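Bedroom check, Lididthorpe house
Checked by Fernanda Garcia, 2020-10-24

Zippers and cords on clothing: OK. I ran the gray fleece with the orange-striped cuffs up and down twice and nothing snagged. Lovely soft thing, I wanted to keep it!
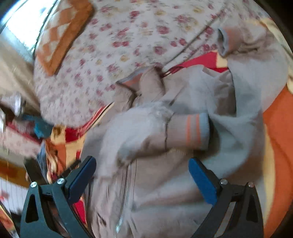

Drawstrings were a fail back in July, so I'm happy to tick this one at last.

Bedding clear of heaters: OK. I do like those little roses — my aunt had something very close.

Window bars: NEEDS ACTION. I'd like a release catch you can work from inside, and I've asked Čestmír Sokol to price one (Grunau parts if he can get them).

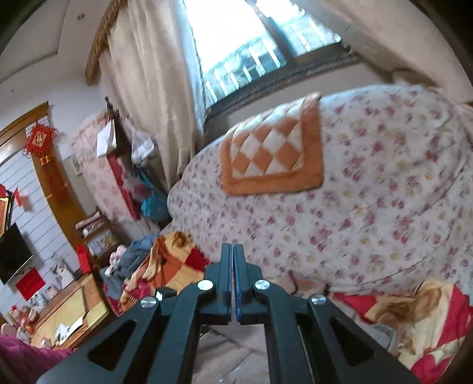 He thinks 2 weeks, maybe less. Until then please keep the way to the door clear, day and night.

Curtain and valance: OK, fixings feel solid.

Smoke alarm test: not done, I forgot my step stool — back Monday with it.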